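Six in the morning and I'm already awake, which never happens unless there's a match on. Semi-final day. I lay there going through the press break in my head like I was the one who had to run it, and I'm the assistant coach, I'm forty-six, nobody is passing me a ball.

Had toast, couldn't eat the second slice. Packed the clipboard, the spare clipboard, the tape and the bag of bananas that goes everywhere with us and always comes home brown. Then sat in the kitchen for half an hour with my coat on because I was far too early.

The coach left from outside the sports hall at nine. Undach is only 86 miles but the driver took the coast road, so we got every roundabout going. The girls were quiet for the first bit and then someone at the back started the singing, the one with the clapping that I now can't get rid of. Oratile had her headphones on and was looking out of the window the whole way. She gets like that before big games and I've learned to leave her be. She had a rotten quarter-final, two fouls in the first few minutes and then most of the half on the bench next to me, picking at her wristband and saying nothing at all.

We were in the early slot against Brillon, who beat us twice in the league, once by a lot. Their hall was packed. Somebody said they'd sold 900 tickets and I believe it, I couldn't hear myself on the sideline. Our lot had one corner, up behind the far basket, with a drum. Bless that drum!

First quarter was horrible. We threw the ball away every way you can throw a ball away. Down eleven, time-out, and I had a whole speech ready but the head coach just told them to breathe and get back on defence, and that did more than my speech would have. (I'm saving the speech.) We went to the zone, which we've hardly used since January, and Brillon didn't like it one bit. They started taking long shots, and the long shots started missing, and our little guards were getting every loose ball. Four behind at half-time.
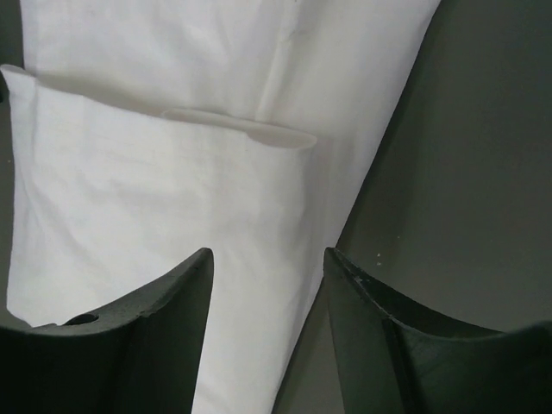 White cotton, folded.

Then Oratile. I don't know what she had in that water bottle. She hit her first three of the second half and I saw her shoulders come down, and after that she was everywhere – steals, rebounds over girls a head taller, a left-handed lay-up that she has never once made in training, I'd swear to it. The drum went mad. I dropped the clipboard and trod on it, so it was a good job about the spare.

Level with a minute left. I have no memory of most of that minute. I know they missed a free throw, because I shouted something I shouldn't have and the table official gave me a look. I know we got the rebound and Oratile brought it up and everyone in the place thought she'd shoot. She passed! Straight to the corner, good clean shot, in. Two points up, and their last one hit the back of the rim and bounced out. Final score 50 to 48. Ugly, low, lovely.

I cried a bit. So did the head coach, though he says it was the dust.

So it's the final next, against Sullunora, who won the other semi by a mile. I stayed to watch them and rather wish I hadn't. Their centre, Žukauskas, is enormous and can pass as well, which seems greedy. I filled four pages of notes and most of them say "don't let her have it there". We'll need to double up on her early and hope the rest of them have an off day from outside.

Chips on the way home, eaten on the coach, vinegar all down my sleeve. Nearly 400 messages in the parents' group by the time I looked, mostly the same blurry video of the last shot. I've watched it nine times. You can see me in the corner of it with my hands on my head.

It's gone eleven now and I ought to sleep. Training tomorrow is light, just shooting and a walk-through, and I must remember to ring about the coach for the final and buy a new clipboard. And bananas.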